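Setting Good House Rules for Hand-Held Gripper Demonstrations

A step-by-step guide from the Larkside bench team
Last updated January 15, 2025

If you have ever tried to get a whole room of people to record the same task the same way, you already know why we ended up writing our rules down. At Larkside we collect demonstrations with pairs of hand-held grippers, mostly small tabletop jobs with cups, and for a long time the rules lived in people's heads. Then we'd look at a batch from one operator next to a batch from another and wonder if they had even been given the same assignment! This page walks you through the way we do it now, from the bare table to the end-of-day log. Borrow whatever helps.

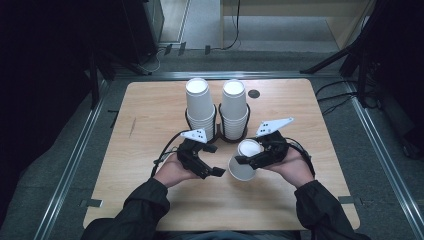
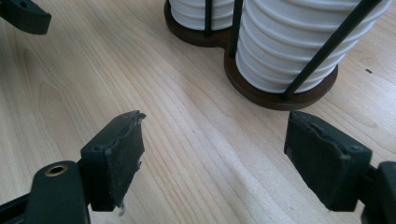 Before you start

You'll want a table you can leave in one place, your two grippers, a stack or two of the objects you're working with, a roll of low-tack tape, a notebook (paper, please, I'll get to that), and a printed copy of your task sheet. Set aside a good 30 minutes the first time you go through all of this. After a few sessions it goes much faster, and you'll find yourself doing half of it while the coffee is still brewing.

One more thing before the steps. These are house rules. If your building, your employer, or the maker of your equipment has safety requirements, those come first, and anything here that disagrees with them should be crossed out and ignored. We keep a copy of the equipment manuals in the same binder as the rules so that people can check one against the other without going on a hunt.

Step 1. Fix the table and leave it alone

Put the table where you want it and fasten down anything that can slide. If the top is a separate piece, check the clamps at the start of every session by giving the top a gentle push from the front and then from each side. It should feel like part of the building. A tabletop that creeps a little during the morning will make your afternoon recordings quietly different from your morning ones, and that kind of drift is miserable to track down later on.

Once the table is set, mark where its feet stand on the floor. On carpet, tape doesn't hold very well, so we use the hook side of a hook-and-loop strip, which grabs the pile nicely and comes up again without a fuss. Then wipe the surface. Crumbs, bits of fiber, and paper dust all show up in close views, and they have a way of being there for one batch and gone for the next. A dry cloth is plenty for most days.

Step 2. Give every object a home

Pick a starting place for each object and write it on the task sheet in words that a newcomer would understand. "Cup holder at the back of the table, two stacks, open ends up" is a good line. "Usual place" is a terrible line, and I say that as the person who wrote it on our first sheet.

For paper cups in particular, decide these things ahead of time and put them in writing:

Which way the cups face in the stack.
How tall a stack may be at the start, and when to refill it.
Which stack the operator takes from first, or whether it's a free choice.
What happens to a cup with a crushed rim. Ours goes straight into the recycling, even if it's only a little bent.

Free choice is perfectly fine, by the way. You may well want variety in what people do. Just say on the sheet that you want it, so that one careful operator doesn't spend the whole day taking from the left stack out of politeness.

Step 3. Look over the grippers, pads first

This is the step people skip, and it's the one I would beg you to keep. Pads wear. They scuff, the corners start to lift, and the edges fray into little threads. A worn pad can still pick up a cup, which is exactly why it stays in service longer than you meant it to. Look at each pad under good light and run a fingertip along the edge. Then write down what you find, using the same few words every time. We use "clean," "scuffed," "frayed," and "torn," and we note which side of which gripper we mean.

Your rule should say what each word leads to. In our binder, clean and scuffed pads carry on. Frayed pads carry on with a note in the log. Torn pads get changed before the next batch begins, and the change is written down too. We used to swap pads in the middle of a batch, thinking we were being diligent, and all we did was split one batch into two that didn't match. Finish or stop the batch, then swap.

While you're there, check the screws on the fingers for looseness and open and close each gripper a few times with nothing in it. It should move freely all the way and come back to the same place. If something feels gritty or sticks, set that gripper aside and tag it.

Step 4. Check the marker plates

If your grippers carry marker plates on top, treat them as you would a pair of eyeglasses. Hold them by the edges, keep them free of fingerprints, and never use them as a handle. Make sure each plate is seated firmly and faces the way your setup sheet says it should. A plate that has been knocked a tiny bit crooked looks fine to a person and may not look fine at all to your tracking software, so run whatever check your software offers before the first recording and again after lunch.

Long hair, scarves, and wide cuffs can get in front of a plate without the operator noticing. Close-fitting sleeves are our house preference, and we ask people to push dangling drawstrings inside their jackets. Rings and bracelets come off as well.

Step 5. Tame the cables

Cables deserve a step all their own. With a gripper in each hand you have two leads moving around at once, and they love to drift over the table, around your wrists, and into the very cup you're reaching for. Before you record, go through the full motion of the task slowly, with both hands, and watch what the cables do. Ask yourself three things. Does a cable pull on a hand anywhere in the motion? Does one brush an object? Could either one catch if you stepped back in a hurry?

If the answer to any of them is yes, reroute and go through it again. We like enough slack to reach the far edge of the table comfortably, with the rest gathered behind the operator. Floor cables should run where people don't walk. If they must cross a path, cover them. And please agree on a word that means "stop, put it down." Ours is simply "stop." We tried something cuter once, and in the moment everyone yelled "stop" anyway.

Step 6. Do the motion the way the sheet says

Stand or sit where the sheet tells you and begin with both grippers open over the table. Then move at the speed you'd use to set out cups for guests: steady, unhurried, and without those long pauses we all fall into when we know we're being recorded. Squeeze a paper cup only as much as it takes to hold it. If the wall caves in, you're squeezing too hard, and that's worth practicing on a spare before you begin.

Keep the second hand honest, too. If it has no job in this part of the task, it should wait in its resting place, out of the way of the other one. Two grippers close together will bump sooner or later, and bumps are hard on fingers, pads, and nerves.

If you drop a cup, what you do next depends on your sheet. Some projects want the recovery kept, since picking something up again is useful to learn from. Others want a clean stop and a fresh start. Our Gellum task keeps recoveries and our Karam task doesn't, and mixing up the two cost us a batch of 400 recordings that had to be sorted by hand. That was in December, and the sorting was every bit as festive as it sounds. The sheet now has the recovery rule in big letters at the very top.

Step 7. Take breaks on purpose

Holding a gripper in each hand is tiring in a way that sneaks up on you. Wrists go first, then shoulders. We stop after around 8 minutes of steady recording, put both grippers down on their rests, and shake our hands out. An operator who wants to stop sooner stops sooner, no questions asked. Write that into the rules in plain words, because a new person will rarely ask for a break that the rules don't mention.

Step 8. Log it on paper, then label the files

I promised I'd get to the notebook. We keep a paper log at the table because it's always on, it never needs a password, and you can write in it with one hand. For each batch we put down the task name, who operated, the pad condition, anything that was changed, and anything odd. "Light flickered" is worth writing. "Cable touched cup, kept going" is very much worth writing.

File labels should match the log exactly. Ours start with the task name and a running number, so a line reading Karam 1726 in the notebook leads to one recording and no other. Don't reuse a number, even for a take you deleted. A gap in the numbers is easy to live with, and a double is a headache.

Reviewing the rules themselves

Whenever a step changes, put the new sheet in the binder and take the old one out the same day. When our sister room at Westier started using these pages, they were working from an outdated copy for weeks, and every bit of that was our fault for leaving both versions on the shelf. Keep the retired sheets in a separate folder, with the first and last batch numbers they applied to written in the corner.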